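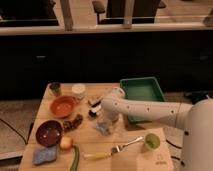 Cups and tubs on the light wooden table.

Jernlow Shared Kitchen – Questions we get asked

Updated August. If yours isn't answered, email the desk or put a note in the box by the Caldeira Street door.

Booking

How do I book a slot?
Online, through the members page. Pick a day, pick a bench, pay. Phone bookings only if the website is down.

How long is a slot?
2 hours. That includes setting up and washing up. If you're making jam or anything that has to be boiled and jarred, book two back to back, you will need them.

How much?
Members pay the rate on the members page, visitors pay a bit more. Oven, hob, fridge shelf and hot water all included. Gas used to be extra, it isn't now.

Can I cancel?
Yes, up to the evening before. After that you lose the slot fee. Ill on the day – ring us, we usually move it once for free.

Can I come every week?
Yes, ask for a standing slot. Wednesday mornings are full and have a waiting list. Afternoons are much easier.

What you bring, what's here

Do I need my own pans?
No. Big pans, trays, sieves, mixing bowls and scales are all on the open shelves. Bring your own knives if you're fussy. Ours get sharpened but not as often as they should.

Jars and tubs?
Bring your own or buy from the desk. We get jars from Waltia and they come in boxes of 20, we don't split boxes. Lids are seperate. Used jars are fine for your own cupboard if the lids are new. For selling, new jars only please.

Can I leave food in the fridge?
One shelf per booking, until closing time the same day. Put your name and the date on it. Anything without a label gets binned that night, no exceptions, we've had too many arguments about soup.

What about dry goods?
Lockers are by the back stairs. Rent by the month, bring your own padlock. Everything inside has to be in a closed tub, and that means flour as well. Paper bags attract moths and then we all have moths.

Is there a freezer?
Small one. Ask first.

Selling what you make

Can I sell things made here?
Yes, lots of people do. You need to be registered as a food business with the council before your first sale, and we'll want to see proof. Leave plenty of time for it.

Do you check labels?
We'll look one over if you ask, but we're not experts and the label is your responsibility. Allergens are the bit people get wrong. Celery and mustard especially.

Is there a shelf for members to sell from?
There is, at Falon, the café across the yard. They take a cut. Talk to them direct, we don't run it and can't chase payments for you.

Nuts?
Allowed on the far bench only. Wipe down before and after, use the red cloths, and put the red cloths in the red bin when you're done. Not the white bin. If you need a nut free day, tell us when booking and we'll see what we can do, but we can't promise a nut free building.

Cleaning up

What counts as clean?
Benches wiped and sprayed, hob wiped, floor swept, sink empty, bins out. The list is on the wall next to the sink. Tick it and sign it.

What if the last person left a mess?
Take a photo before you start and send it to the desk. Otherwise it looks like yours.

Where does used oil go?
In the drum outside. Never down the sink. The last blockage cost us 300 pounds and the kitchen was shut for days.

I broke something
Tell us. Glasses and bowls we don't charge for. Mixers we might.

Getting here

Parking?
One loading space at the Caldeira Street end, for unloading only. After that it's the pay car park down the hill. The number 19 bus stops right outside.

Step-free?
Yes from the yard side. The toilet is on the same level. One bench can be lowered, say when you book so it's kept for you.

Can I bring children?
Over 12s, if they stay with you. Little ones no, sorry, too many hot pans.

Dogs?
Assistance dogs in the front room. Not in the kitchen itself.

Where do I pick up the key fob?
From the desk, any time its open. Deposit is refunded when the fob comes back. Lost fobs – tell us straight away so we can switch it off.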